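From: Luana Macedo
To: brallon-users
Subject: Re: [brallon-users] Moving self-hosted boards off the Sukero cloud

Cleiton Nogueira wrote:

> I have 64 Brallon hubs in the field, most of them on firmware 3.x, all
> still reporting to Sukero. If I read the June notice correctly, the old
> sync endpoint stops accepting new device tokens first and existing
> tokens later. Two questions. Do hubs that already hold a token need to
> be touched at all before the second cut-off? And has anyone pointed
> them at a server of their own without reflashing? I tried Prieto on a
> spare machine and the hub connects, then drops after 11 seconds every
> time.

Cleiton,

On the first question: hubs with a valid token can be left alone for now, with one exception. A hub that has been factory reset loses its token and has to ask for a new one, and that request will be refused once the first cut-off passes. If your users are in the habit of holding the button down when something looks wrong, you will lose those hubs from the old service with no way back. I would disable the reset button in the hub settings (it is under Local, then Hardware) before doing anything else.

On the second: yes, no reflash needed from 3.2 upwards. The server address is an ordinary config value and can be pushed over the existing connection. Change sync.host and sync.port together in one write. If you write them separately the hub restarts between the two and tries the new host on the old port. On anything older than 3.2 the address is compiled in and you will have to reflash over USB.

The 11 second drop is the keepalive. Prieto sends its first ping when the client has been quiet for 30 seconds, but the hub expects one within ten and allows a second of slack before it closes the socket. Set this in prieto.conf:

keepalive_interval = 5
keepalive_first = 5

Both lines are needed. The first line by itself only affects pings after the opening one. Restart the daemon, as a reload does not pick these up.

If it still drops, look at the payload size. Hubs with a long history send it all on first contact, and the default limit in Prieto is 400 records per message. One of mine had 3375 queued and was refused without any error in the log. Raising max_batch to 4096 cleared it, and I put it back afterwards.

Things I have not tested: the scheduled rules export, and anything to do with voice. Rules created in the mobile app live on the Sukero side and are not copied to the hub, so take a copy by hand while the account page is still up. Rules created on the hub itself are safe.

As for where to run it, I have Prieto on a small virtual machine at Hoster and the load is almost nothing. A board in a cupboard would do as well, provided the hubs can reach it on a fixed name. Do not use a bare IP address in sync.host - the certificate check fails and the hub goes back to the old server after three attempts, which looks like success if you only watch the status light.

I would move two or three hubs first and leave them overnight. Send the log from one of them if the drop persists, with debug level set to 2.

Luana
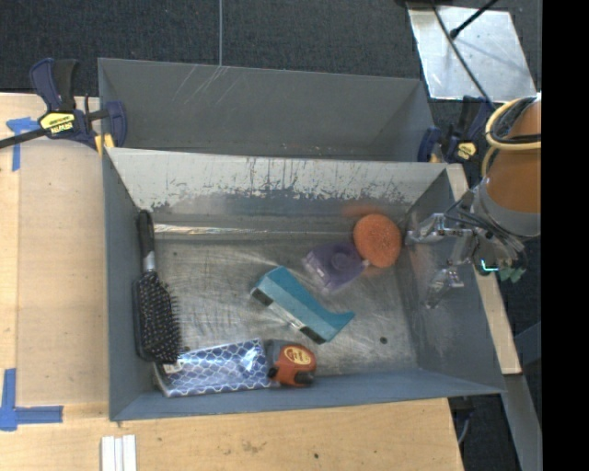

Metal bin with hairbrush and other household items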